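Progress report to the Belmont small projects fund, February 2025
Prepared by Védís Steinarsdóttir

Work on the pair of hand-held grippers at the shared workshop is on schedule. Both housings are assembled and the jaws have been refitted with softer pads after the first set cracked near the screws. We have spent $425 of the $565 grant, mostly on printing filament, bearings and pads.

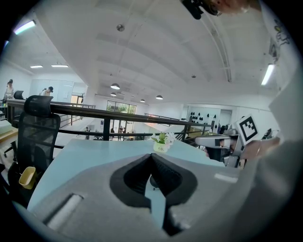

The remaining money will go to a spare set of fingers and a better marker mount. The current mount works loose after 15 minutes of steady use and has to be retightened, which spoils the position tracking. Zarach has quoted for a clamp in grey nylon and we expect to order it this month.

Two items are still open: the calibration notes need rewriting, and the left trigger sticks. We plan to finish both before the final report in September.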